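I drove out to Limden in May because a regional property newsletter kept running the same half-page ad: a kitchen arm you rent by the month, installed in a morning, "no renovation required." The firm is called Drellport. The product is the Senow. I manage a small block of furnished rentals, I pay people to clean kitchens between tenants, and I have been sold enough miracle equipment over the years to want to see this one at a sink before I sign anything.

The open afternoon started at 1:30. I had expected a showroom with fake cabinets and a bowl of plastic lemons. Drellport instead uses a regular house on a side street, and I'll give them credit for that. The cabinets have chipped paint and the hardware doesn't match, which is a fair description of half the kitchens I look after. If the thing can live there it can probably live in mine.

There were 12 of us, and we had to go into the kitchen in two groups. My group spent the first half in the front room with a slide deck. The deck promised "100 kitchen tasks." I asked for the list. The list is "in development." I asked how many of the 100 we would see that afternoon and was told the focus would be on the sink and the counter. So, two areas of one room, tasks to be determined.

The kitchen was better than the slides. The arm stands at the left end of the counter and reaches over the sink from there, and it's quieter than I thought it would be, something like a desk fan with a click in it.

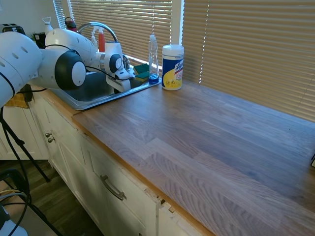 *Gripper down in the sink. Soap, sponges and wipes stay out on the ledge and counter.*

My first worry was cables and floor space, and it's still my worry. There is a tripod with legs that spread out at about shin height, and there are cables looped on the floor beside it. "Installed in a morning" may well be true. Whether a tenant or a cleaner with a mop gets past it for a year without kicking something is a different matter, and the rep's answer was that a "cable management option" is on the price sheet. It is on the price sheet, without a price.

My second worry was what happens with a sink that has things in it. An arm pointing into a basin tells me very little. The Senow has a small camera down by the hand, and Drellport had a screen set up so we could follow that view. This was easily the most useful part of the visit. You learn more from ten minutes of what the hand is looking at than from any of the slides.

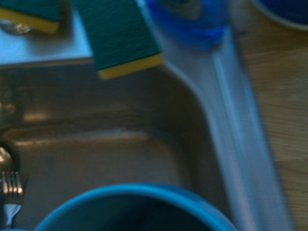
*Hand camera over the basin: blue bowl, fork, the bowl of a spoon, sponges up on the ledge.*

Look at how soft that picture gets on the right side. The edge of the sink is a streak. I asked whether the arm makes its decisions from that picture, and I was told it uses "several sources," with the outside view doing some of the work. Fine. But a fork against steel is shiny on shiny, and I have trouble finding one in dishwater myself. The rep described utensils as "a strong area." When I asked what a weak area was, I got glassware, pan lids and anything nested. That's most of what tenants leave in a sink.

I asked three times, in slightly different words, whether it washes the dishes or moves them. The wording in the brochure is "handles sink duties." The answer I finally got was that picking up and moving is included in the base plan and scrubbing is a "skill pack" expected later. I would have liked to read that in the ad. A person who rents this thing for a month expecting clean bowls is going to be on the phone by the second evening.

We then had a long pause while something was reset. Coffee was offered. A man in my group who runs a vacation cabin told me he had already put down a deposit on the strength of a video, and he had gone rather quiet by this point.

When the demonstration picked up again I moved around to watch the fingers.
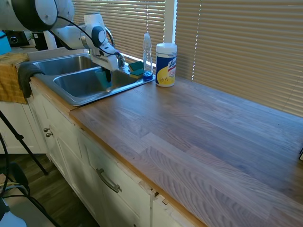
*Reaching into the larger basin, toward the back edge.*

The reach itself is decent. It gets down into the right basin without fuss, and it has a tall faucet to work around, so I was watching for a collision. I didn't see one while I was in the room. The movement is slow, though, and I mean slow enough that people started chatting. I asked for a cycle time, one item from start to finish, and the rep said it varies with the item. I'm sure it does. Every machine I have ever bought came with a number and a footnote. Here there was only the footnote.

I also noticed how little there was on the counter. My tenants have a coffee maker, a knife block, mail, a fruit bowl and somebody's charger. When I asked how much clear space the arm wants, the guidance was to keep the working side "tidy." The rental agreement says the customer must keep a "reasonable approach zone," and doesn't define it. If an arm knocks over a blender inside an undefined zone, I can guess who pays for the blender.

The last item was wiping down the counter, or rather the plan for it. Drellport says the hand camera will check a surface for crumbs and spots before and after a wipe. We were shown the view and not the wipe. Butcher block seems to me a hard place to start, with all that grain and all those little flecks in the wood, and I said so. I was told hard places are where the system learns. I was also told that a laminate version of my question would have an easier answer, and I do have laminate in most of the units, so I'll give them half a point there.

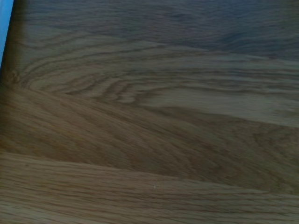
### Costs and terms

The base plan is 257 a month with a minimum of 7 months. Delivery and setup are included inside the county. Removal is not, and I had to turn the sheet over to find that out. Service is subcontracted to an outfit called Karagiannis, which has the county contract and wasn't represented at the open afternoon. I asked about response time for a stuck arm, meaning stuck over my tenant's sink at dinnertime, and was given an email address.

Other things I wrote down:

- Software updates are free during the minimum term. After that, "to be confirmed."
- Skill packs are extra. None are priced yet.
- The hand camera and the outside camera both send pictures to Drellport. There is an opt-out form. For a rental with people living in it, I would want that the other way around, off until somebody signs.
- Counter mounting isn't offered on the base plan, so you get the stand.
- You can't swap it between units yourself. Each move is a service visit.

That last one settles it for me. The only way this could pay off in my block is by rolling it from kitchen to kitchen at turnover, and they don't allow that. For one household with a fixed kitchen and a lot of patience the sums might look different, but I'd still want to know what those seven months are buying while the scrubbing is on its way.

I don't think anyone was being dishonest with us. The rep answered most questions when pushed, and the arm moved where they said it would. But I went to see a kitchen helper and what I saw was an arm over a sink, working carefully, with a price sheet that assumes the rest. I left my number and asked for two things in writing, a cycle time per item and a definition of the approach zone. I have the brochure again, by mail this time, with a pen.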